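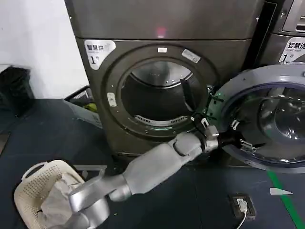
Dryer one and washer one, with the arm at the washer door

I've worked the laundry at Rilonari for longer than I'd like to add up, and this fall my job changed more than it did in all the time before. We do towels and linens for guesthouses on the Besson side of town, 329 rooms when everybody's full, and the part of the day I used to hate was the bending. Door open, drag it out, basket, dryer, door shut, start over. My knees can tell you all about it!

So now the robot gets the door and the basket runs, or a share of them, and I get... what, exactly? That's what we keep talking about at break. I'm folding a lot more. I'm also checking stains before anything goes in, a job we always rushed (sorry, Clusinley, about those pillowcases). Folding 700 towels is easier on the back than hauling them wet, no argument from me, but it's a lot of standing in one spot, and I miss walking around. I miss talking over the machines, too. We've got mats on order for the folding table and I'm counting on those.

The hours question is the one that matters. Management told us in writing that no shifts go away before November, and after that they'll "review." I don't love that word. Two of us asked for training on the control side, the stopping and restarting and clearing of jams, and we got a yes, so I've been going in early with a notebook - 70 minutes a week, paid, I made sure of that part.

The Grotthorpe laundry across the river is getting the same setup next, and a couple of the folks there wrote to ask me what to push for. Get the training in writing, and ask who decides when the thing gets switched off on a bad day. Ours took a while to answer that second one. It's whoever is on shift, and it's taped up by the door now.

Posted 28/09/2018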